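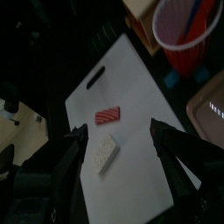
How long can I keep fresh fish in the refrigerator before I cook it?

One day is good and two days is the limit for most fish. Put it in the coldest place, which in most refrigerators is at the back of the lowest shelf. The temperature should be not higher than 40 degrees Fahrenheit. If on the second day you still don't have a plan for dinner, freeze it the same evening.

Filed under: Help > Orders and Fish at Home
Print | E-mail

We are asked many of these questions at our counter in Brunton and also by mail, so I have collected them on one page. The answers are for home kitchens. If you buy for a restaurant, please write to us separately, your conditions are different.

What do I do with the fish when I come home?

Take it out of the shop paper. Dry it with a kitchen towel, lay it on a plate and cover it. A bowl of ice under the plate is very good if you have the space, but the fish itself must not lie in the melted water. For whole fish, ask us to clean it. We do it without extra charge, only on Saturday morning you may have to wait.

Does fresh fish have a smell?

It has a light smell, something like the sea or like cucumber. A strong sour smell, or a smell of ammonia, means that you should not eat it. Bring it back with the receipt, or call us the same day if you live far.

Can I eat your salmon raw?

Please ask before you buy. A part of our salmon has been frozen by the supplier in the way that is required for raw eating, and these pieces have a blue sticker on the tray. The other salmon is for cooking only. A home freezer is often not cold enough to make fish safe for raw eating, so do not count on it. Pregnant women, small children, older people and persons with a weak immune system should eat cooked fish in every case.

Which knife should I use for slices?

A long thin one, and sharp. The name on the knife is not so important. Pull it toward you in one long movement and don't push down. If the slices tear, the knife is dull or the fish is too warm. Fifteen minutes in the freezer makes a soft fillet easier to cut.

Do I slice with the grain or against it?

Against the grain. On salmon you can see white lines in the flesh, and the knife goes across them. With the tail part it is more difficult, there the lines are close together, and we recommend to use the tail for fish cakes or soup.

What is the right rice for sushi at home?

Short grain rice, washed until the water is almost clear. Let it drain for half an hour before cooking. The vinegar goes in when the rice is hot, and you turn the rice with a flat spoon, you don't stir it. Long grain rice will fall apart when you try to shape it. We sell one kind of rice only, from Ondow, in small and large bags.

How do I remove the small bones?

Move your finger along the middle of the fillet, from the head end to the tail, and you will feel them. Take each bone with tweezers and pull in the direction in which it is pointing. If you pull straight up, the flesh will break. In a salmon fillet they stop somewhat after the middle. 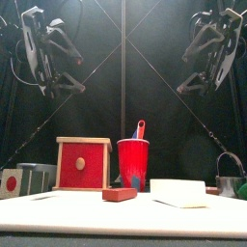

Pushpa Rathore wrote to us that the advice for the bones is fine with salmon, but with trout she had much more trouble, and she now takes them out only after cooking, when they slide out by themselves. We tried it in our kitchen and we agree with her. For trout, cook it first, open it like a book and lift the backbone from the tail side. Most of the small bones will come together with it.

Can I freeze fish that was already frozen?

If you have thawed it in the refrigerator and it stayed cold the whole time, it is possible from the point of safety. The texture will suffer and I don't recommend it for anything where the texture matters. If it was lying on the kitchen table, or if you thawed it in the microwave, cook it and don't freeze it raw again. On our price cards the word "thawed" is written when the fish came to us frozen.

What is the best way to thaw?

In the refrigerator overnight, on a deep plate. If it is vacuum packed, open the package first and then put it on the plate. When you are in a hurry, put the fish in a closed plastic bag in cold water and change the water every thirty minutes. Then cook it at once. Don't use warm water.

How do I know when it is cooked?

Push a fork in the thickest place and turn it a little. The flesh should separate easily and should not look like glass anymore. If you have a thermometer, the official number is 145 degrees in the middle.

The skin sticks to my pan every time. What am I doing wrong?

Probably the skin is wet or the pan is not hot. Dry the skin very well, then dry it again. Oil in the pan, salt on the skin just before, and press the fillet down gently for the first seconds so it stays flat. After that leave it alone! It will let go when the skin is crisp. I was also impatient in the beginning and I lost many skins.

Do you have bones and heads for soup?

Most days. A bag costs 2 dollars and it is better to reserve it. Cod and flounder give a clean soup. Salmon heads make it fat and strong, which some people love. Remove the gills before cooking, or it will be bitter.

Can I order by phone?

Call before noon for the next day. The number is on your receipt, and for fish orders please choose extension 13. Say your name, the kind of fish, the weight and if you want the skin on. When there is no answer we are with customers, so leave a message and Umesh Sengar will call you back.

Do you deliver?

To Burkthorpe on Wednesday and Friday, and to Deltlow on Friday only. The smallest order for delivery is 40 dollars. Somebody has to be at home to take the box, we do not leave fish at the door, also not in winter.

When do you have mussels?

From October until the end of spring, if the weather lets the boats go out. Keep them in an open bowl with a damp cloth over it. Don't put them in fresh water, they will die. Before cooking, knock on the open ones, and throw away those that don't close.

My question is not on the page.

Write it on a piece of paper and leave it at the counter, or send us a letter to 1234 Deltlow Road, Brunton. I answer everything, but in the week before a holiday it can take some days.

Last change to this page: 10/09/2024

Print | E-mail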